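Thread: how many demos before you trust the wrist view?

gillasby_ray
Setting up collection for a learned policy, four finger hand plus thumb, wrist cam only. We're at 1,095 episodes and I still can't decide what to keep. Wood table, printed living room backdrop. Typical wrist view: 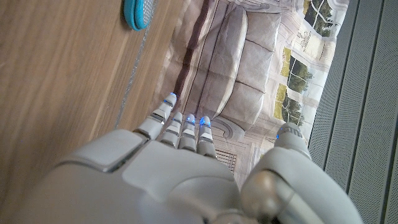 Wrist cam, fingers over the backdrop print.

Question is do I keep episodes where the hand covers this much of the view. Closinix loader doesn't care either way.

mopbucket
Keep them. Policy sees the same hand at run time. Throw those out and you train on a view it never gets.

tnorth
Disagree. We cut 105 like that at Skostavlow and training got less jumpy. Small set tho so who knows

mopbucket
105 out of how many? And did you re-run with another seed

tnorth
didnt re-run. fair

Nicanor Quintero
Ran collection on the Rosales project for 2 years. Bigger worry for me is the backdrop. One print, never moved = the policy learns the print. Swap it every session, write down which one. Post another view?

gillasby_ray
Same setup:

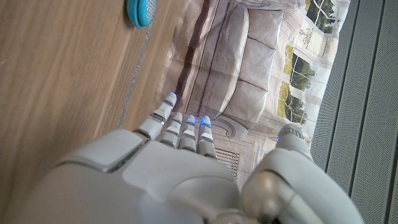 Labels are my real headache. Each episode gets a start tag, a contact tag and an end tag, all by hand, and two of us don't agree on contact. From the wrist you're looking at the back of the hand so you're guessing from the fingertips. The blue lights on the tips help a bit, at least I can find the ends of the fingers against all that beige sofa. Still off by 3 frames between us, sometimes more. Thinking of tagging contact from joint current and skipping video completly.

Nicanor Quintero
Current lags on soft stuff. Use both, flag where they disagree, look at those only.

tnorth
^ this. And crop out that perforated panel on the right, dead pixels as far as the policy cares

mopbucket
Don't crop! Fixed texture is handy for spotting when the camera mount slips. Crop at train time if you have to, keep the raw.

gillasby_ray
ok keeping raw. Ordering more prints, will try holding out one backdrop for eval and post numbers in January if the thing trains

We use cookies to keep you signed in and to measure traffic. Accept all | Manage settings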